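Workshop notebook — Narnholm shed, bench arm build

04/06/2023

A long evening in the end, and most of it spent sitting down, so I am writing this up properly while I still remember which numbers went where. The kettle has been on three times and I have nothing metal to show for it. I did say last month that I would draw the whole thing up in the simulator before drilling another hole in a perfectly good table, and I have finally kept my word.

Where we were: the small arm (the one we have been calling Bremico, after the box the motors came in) went together well enough over the winter. The joints move freely, the gripper opens and shuts, and the shoulder no longer makes that dreadful ticking noise now that the grub screw has a dab of threadlock on it. What we never settled was where it ought to stand. Every time one of us has set it down we have put it somewhere different, and then wondered why the saved positions were all wrong.

So tonight was layout. I loaded the arm model into Deltgate, which is the free simulator a few of us have been using, and gave it a table with a pale top, a green square to stand for the drop zone, and an orange block to pick up. The block is upright and taller than I would have chosen, but it was what the parts library offered and I rather like it now, as it makes you think about clearance straight away. I turned the table so its corners point up and down the view, which makes it far easier to judge where things sit on it. The floor has a nice curved edge to it that I did not ask for and have left alone.
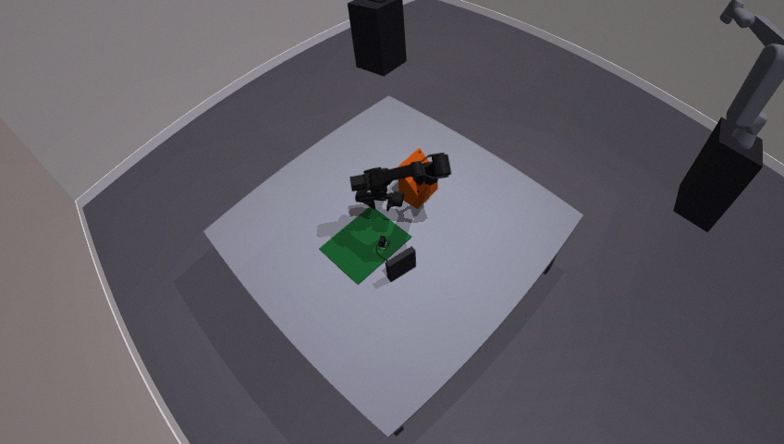
Reach and clearance

With the arm stretched out sideways, the upper link and wrist pass over the orange block while the gripper hangs down on the other side, close to the top edge of the mat. It is a good awkward pose to have saved, and I have put it in the shared folder under "over block" so that anyone can load it and have a fiddle. My feeling is that the wrist wants a bit more height before it swings across. I have added a waypoint for that, and if it makes the move look a little theatrical, so be it.

The low black box beside the mat is my stand-in for the power supply. I don't love it there. On the real bench it would be just where you rest your hand when you lean in to straighten something, and I am forever leaning in. I will try it under the table next, though that means a longer lead to the shoulder, and I would have to look at the voltage drop first.

Also worth writing down, for whoever picks this up: the big light grey arm on its pedestal at the back is placed only so we can plan for it. Please don't delete it to tidy up the view! If we ever do get round to passing parts from one to the other, I want to know early on that they can stand in the same room without arguing.

Settings and timing

The first run crawled. I had the physics step set far too fine, and the arm moved like treacle. After some trial and error I settled on 2,000 steps for the full pick and place, and the best run finished in 1,591, which leaves a decent margin for the slower gripper close that Lenz (the motor driver board, we do name everything) seems to prefer. I changed the friction on the block twice and then changed it back, so ignore the two files with "sticky" in the name. I will clear them out when I am less tired.

One thing I got wrong, and it cost me the best part of an hour. The elbow joint in the model turns the opposite way from the one on the bench. I sat there cheerfully blaming the maths — went through it all on paper, crossed it out, went through it again — and it was a minus sign in the joint file. Fixed now, and I have left a comment next to it in capitals.

To do

Measure the real tabletop again, corner to corner this time.
Print a base plate with slotted holes so the arm can be nudged before it is bolted down.
Try the power supply underneath, and price up a longer lead.
Cut a green square from the leftover felt, same proportions as the model.
Find out who has the long hex key. It was on the hook in January.

Saved everything as layout 3. Layout 2 still opens if anyone prefers the old arm position, but the saved poses won't match it.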